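2026-05-26

Retomei hoje a célula de desmontagem na oficina, depois de uma semana parada por causa do quadro elétrico. Registo aqui o estado das coisas por ordem, porque da última vez confiei na memória e perdi uma tarde a refazer os offsets da ferramenta.

Primeiro, o controlador. O Postimow arrancou sem erros, mas a configuração carregada era a de antes da troca dos dedos da garra. O ficheiro certo estava no portátil do Elango. Copiei-o, reiniciei, confirmei o TCP contra a ponta de centragem: desvio de 2 mm em Z, nada que se visse em X ou Y. Corrigi e guardei com outro nome, para não voltar a acontecer o mesmo. O ficheiro antigo foi para a pasta de arquivo. O Iddrisu acha que devíamos apagar os antigos; eu prefiro mantê-los até julho, quando a configuração ficar fechada.

Segundo, a fonte de alimentação da garra. A Frerichs que comprámos em segunda mão continua a fazer um zumbido em carga. Medi a tensão com a garra fechada e mantém-se dentro da tolerância. Fica em observação. Apertei os dois bornes de saída, um deles rodou quase um quarto de volta, o que explica talvez os cortes que tivemos antes da paragem. Não tenho prova disso.

Terceiro, as velocidades. Reduzi tudo para 10 % na aproximação e 30 % nos percursos livres. É lento, mas por agora só quero trajetórias repetíveis. Apaguei também o ponto de passagem intermédio que o Elango tinha metido a meio do recuo. Obrigava o punho a rodar sem necessidade e, com o cabo da garra como está encaminhado, essa rotação esticava a abraçadeira.

Durante a tarde trabalhámos na extração do disco, que é o passo 304 na numeração da sequência completa. (A numeração vem do documento inicial do projeto Toltstead, com saltos entre blocos. Os passos reais são muito menos.)

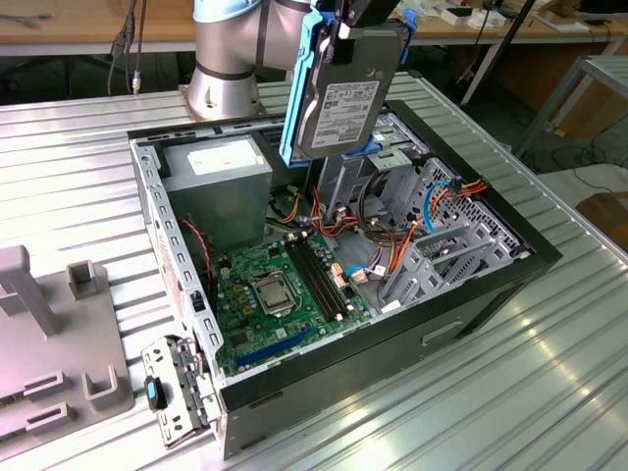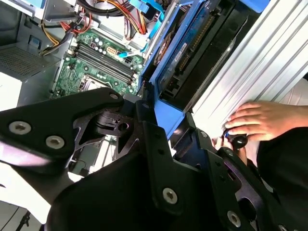 O problema principal continua a ser a pega no suporte do disco. O modelo que usei para planear a trajetória trata o conjunto como um bloco rígido, e o plástico cede. Os trilhos azuis do suporte abraçam os lados do disco e as patilhas prolongam-se para baixo, de modo que a força da garra entra pelo plástico e só depois chega ao metal. Com força alta, a distância entre patilhas altera-se e o encaixe na gaveta deixa de corresponder ao que está no ficheiro. Com força baixa, o conjunto pode rodar entre os dedos. Anotei uma janela utilizável bastante estreita, que terá de ser confirmada com mais do que um suporte, porque este já foi manuseado muitas vezes e não serve de referência.

A segunda dificuldade são os cabos. Os feixes da fonte passam por cima da placa-mãe em laços largos e o cabo SATA azul desce na direção da zona dos discos. Para o planeador nada disto existe. Considerei três saídas: prender os cabos antes de cada ensaio, definir um volume proibido sobre a placa, ou alterar a direção de recuo. Prender os cabos falseia o exercício, já que o objetivo é receber caixas no estado em que chegam. O volume proibido é simples de configurar no Postimow, mas obriga a entrar na vertical pelo lado da gaveta, e nessa posição o eixo 5 fica perto do limite. Vou tentar a terceira, com um recuo puramente vertical até acima da aresta da caixa e só depois translação. Custa tempo de ciclo. Aceito.

O Elango insiste numa câmara melhor. O argumento dele é que, a curta distância, as peças pretas da garra tapam uma parte da caixa e ficamos sem ver o soquete por inteiro. Tem razão quanto à oclusão. Não me parece que uma câmara mais cara resolva um problema de geometria. Propus deslocar o suporte da câmara e repetir a calibração mão-olho; ele ficou de desenhar a peça. Se a imprimirmos em PETG, é preciso engrossar a base, a anterior fletia.

Fixação da caixa: continua por resolver. Está deitada sobre a mesa de alumínio ranhurado e qualquer contacto lateral a pode deslocar. As ranhuras servem para grampos, mas os que temos da Komiteck são demasiado altos e entram no percurso do antebraço. O Iddrisu sugeriu batentes baixos em L, dois de um lado e um no topo, com a caixa empurrada à mão contra eles. Sem aperto, portanto. Para a extração na vertical pode chegar; para desapertar parafusos, não. Cortei uma barra de teste, falta furar. A broca de 6,5 desapareceu outra vez da gaveta.

Discuti com os dois a questão da segurança. Enquanto houver alguém a trabalhar junto da mesa com o braço alimentado, o botão de habilitação fica na mão de uma segunda pessoa, sem exceções, mesmo a velocidade reduzida. O Iddrisu concorda, o Elango acha que atrasa. Fica assim. Acrescentei ao programa uma pausa com confirmação manual antes do fecho da garra e outra antes do recuo.

Do lado do software, o registo de força continua a perder amostras quando a gravação de vídeo está ativa. Suspeito do disco do computador de controlo, que está quase cheio. Passei os registos antigos para o servidor e desativei a compressão em tempo real. Ainda não repeti o teste com essa alteração, por isso não escrevo conclusões.

Pendentes:
Repetir a centragem com a garra quente.
Furar a barra e montar os batentes.
Recuo vertical, versão nova da trajetória, primeiro sem peça.
Encomendar mais suportes de disco do mesmo tipo — pelo menos dois em estado novo.
Perguntar à Frerichs se há esquema da fonte.
Reencaminhar o cabo da garra pelo lado exterior do punho.

Desliguei a célula pela sequência normal, braço na posição de repouso, ar fechado. O ficheiro de configuração está guardado em dois sítios.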